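Bare pads or felt on the hand-held gripper?
Forum: End effectors > Grippers

ikoppel
Trying to settle on finger pads before we do a long run with the hand-held gripper. The job is soft stuff out of a plastic bin onto a table, mostly fleece and plush cloth. The Clirnov pads are plain black blocks with no facing. They slide down the bin wall fine but I get a lot of slips on the lift.

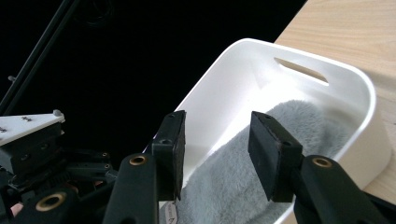
The slips are worst when the cloth is lying flat on the bottom and I can't get both pads under a fold. Log from Saturday has 309 grasps and I stopped counting drops. Has anyone gone to felt?

r_strazds
Felt is worse on plush in my experience. Pile against pile, it lets go as soon as you tilt. Use thin silicone and keep the bare block under it.

vaher_a
Disagree with Rasmus. I ran felt for 2,643 grasps on a Tudska arm and it held towels better than silicone did. Silicone grabs the bin wall and stalls the fingers. What does go is the edge of the felt, it frays at the corners first.

ikoppel
I have a felt set here too and the fraying is the same. Top edge and inner edge both have loose fibers. It doesn't seem to change the grip yet, but I don't want fibers in the wrist camera view.

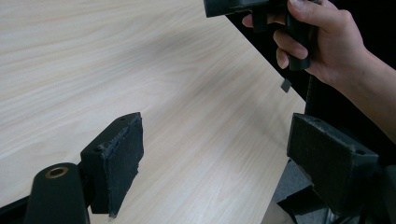 Re: Bare pads or felt on the hand-held gripper?

r_strazds
Trim it and run 20 grasps with each set, same cloth, same bin. Otherwise we're all guessing.

vaher_a
20 is too few. Do 3 sets of that per pad and swap the order.

ikoppel
OK, will do it Arūnas's way. Silicone has to wait until the sheet from Plollano shows up.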